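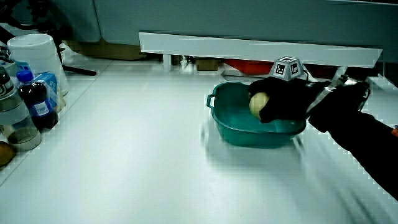 Teal plastic basin on a white tabletop

Can I use a plastic basin in a butler sink without losing half the water space?

We moved into a rented house in December and the kitchen has one big ceramic sink, no second bowl and no draining board to speak of. The landlady has asked us to use a basin in it because the last tenants chipped the bottom with a cast iron pan. Fair enough, but the basin I bought takes up so much room that I can't rinse anything next to it, and when I tip it out the dirty water goes over whatever is waiting at the side.

There are four of us and no dishwasher. I wash up once a day, usually after tea. Should I get a smaller basin, a deeper one, or give up and buy one of those rubber mats? The sink is a Van Acker if that makes any difference. I don't want to spend much as we may only be here a year.

Marion Guthrie

dulwater

Go for the mat. I had a basin for years and the underside was always slimy no matter what I did.

Pennyroyal

I would keep the basin but change how you use it. A mat protects the bottom of the sink but it does nothing for the sides, and with a sink that size you will use a lot of hot water if you fill it directly. Ours takes four kettles' worth before it is deep enough to wash a dinner plate. On a meter that adds up.

Measure the inside of the sink at the bottom as well as the top. Older ceramic ones are often narrower at the base, and a basin that looks right in the shop ends up sitting crooked. You want a gap of at least 10 cm on the side nearest the tap so you can rinse under running water and let it go straight down the plughole. If the plughole is in the middle, push the basin to one end. It doesn't need to be centred.

Rectangular basins fit better than round ones for this. Sloped sides are a nuisance for stacking plates but easier to lift out when full. Some have a handle, which is handy for hanging up but I wouldn't carry a full one by it.

As for the dirty water, move the clean things out before you tip. I put a wire rack on the worktop with a folded tea towel under it and everything goes there as soon as it is rinsed. Glasses first, then cutlery, plates, and pans last. If the pans are bad, leave them to soak in the basin while you dry the rest.

The slime mentioned above comes from leaving it sitting in the sink. Stand it on its edge after every use and give it a scrub with bicarb once a week. I have a Kelura one that is 17 years old and it has only gone a bit cloudy.

T. Marsh

Agree with most of that. One thing to add — check your tenancy agreement before you decide. Ours said the sink had to be returned unmarked and we lost part of the deposit over grey streaks from pan bottoms. They are metal marks, not scratches, and a cream cleaner takes them off, but we didn't know that until we had left. Take a few photos now with the date on them and send them to the landlady.

I had a Dulari mat and it left a faint pattern on the glaze. That came off too, with a lot of rubbing.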